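Cómo llevar un cuaderno de lecturas sin abandonarlo en marzo

Llevo tres intentos fallidos y uno bueno, así que os cuento el bueno. Lo empecé con una novela larguísima, 645 páginas, y me salvó de perderme entre tantos primos y cuñados.

Primero, el cuaderno: pequeño, que quepa en el bolso. El mío tiene 130 hojas y tapa blanda. Numerad las páginas a mano antes de escribir nada (sí, todas, es una tarde de radio y café) y dejad las dos primeras para el índice.

Segundo, leed con lápiz, pero no copiéis nada hasta cerrar el capítulo. Una raya en el margen y a seguir. Al terminar, elegid una sola cita y apuntadla con su página. 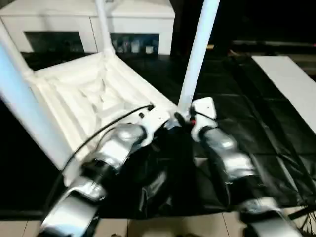
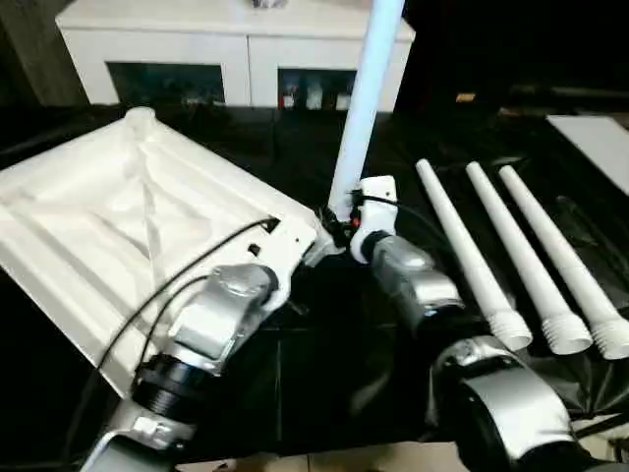
Debajo de la cita van dos o tres líneas vuestras, con lo que os salga. Yo discuto mucho con los autores, les pongo «¡venga ya!» y me quedo tan ancha. Mi amiga Yamila Yáñez solo apunta preguntas y luego las suelta en el club de lectura, los lunes, y nos tiene allí hasta las 11.

Tercero, el índice: título, autor y página donde empieza cada libro. Si dejáis uno a medias, también entra, con una crucecita. Yo tengo casi 262 entradas entre citas y notas, y las de los libros abandonados son las que más releo.

Si se os pasa una semana, no intentéis recuperar lo atrasado. Abrid por la siguiente página en blanco y seguid con el libro que tengáis en la mesilla.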